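Loklow Short Stays: second progress report to the Quintela Fund
Period covered: April to October

1. Where we are

The grant pays for bringing empty flats above shops in Jikgate back into use as short-stay holiday lets, with the owners keeping the larger share of the rent. At the end of the period 37 flats were signed up and 30 of those were open for bookings. The other seven are waiting for fire doors or for the gas check.

Guests booked 1,286 nights. This is below what we put in the application. Spring was slow, as the listings only went up on the Zomero booking site in late May, and we lost the early bank holiday trade. From July onwards the monthly totals were in line with the plan.

2. Bookings and minimum stay

We began with a two-night minimum in all flats. Owners on the market square asked for three nights in August, and we agreed. It cut the cleaning bill but left gaps midweek that we could not fill. We went back to two nights in September and would like to keep it there over the winter, apart from the New Year period, when four nights will apply.

Most guests came by train. Late arrival was the main cause of phone calls to the office. Guests are now asked for an arrival time when they pay, and again by text the day before. Anyone arriving after 9 pm gets a code for the key safe. Six flats still have no key safe because the freeholder has not replied to us.

3. Guest comments

We received 331 completed comment forms. Beds and location were marked well. Complaints were mostly about noise from deliveries before 7 am, weak wifi in the top-floor flats on the north side, and unclear instructions for the heating. The heating sheet has been rewritten and put up next to each boiler control. We have moved two flats to a different broadband supplier and will move the rest when their contracts end.

Parking was mentioned more than we expected. The listing said "parking nearby", and several guests took this to mean free parking. The wording now gives the name of the car park and the daily charge.

4. Money

Spending is within budget overall. Laundry is over, mainly because of the shorter stays. Furniture is under, as four owners supplied their own. We ask the Fund to agree that the furniture underspend be moved to laundry and key safes. A revised budget sheet is attached as Annex B. 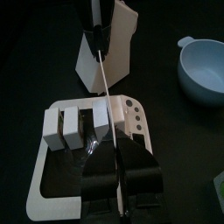

Black gripper above a white tray on a black tabletop.

5. Next six months

Open the remaining seven flats, subject to the checks.
Fit key safes where permission has been given.
Put the winter prices on Zomero before the end of November.
Agree with owners who pays for replacing mattresses. The present agreement does not say.
Send out the owners' statements monthly instead of quarterly, which most of them have asked for.

The next report is due in April. We would like the decision on the budget change before then if possible, as the laundry contract comes up for renewal in January.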